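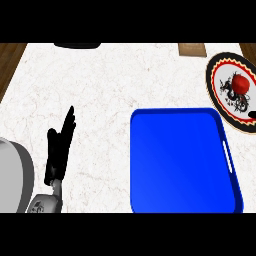

Week 3: Planning a Day Trip for Other People

Welcome back, everybody! Last time we got as far as the bus to Halonen, so let's pick up there. When you write an itinerary, please leave your visitors time to wander (and to eat, and to find a restroom). The old harbor walk at Bornden takes an hour on the map and closer to two with a family in tow.

For Monday, February 5, 2018: read the Ramer chapter to page 115 and draft one day in Devik for a group of 14.

Consuelo Ríos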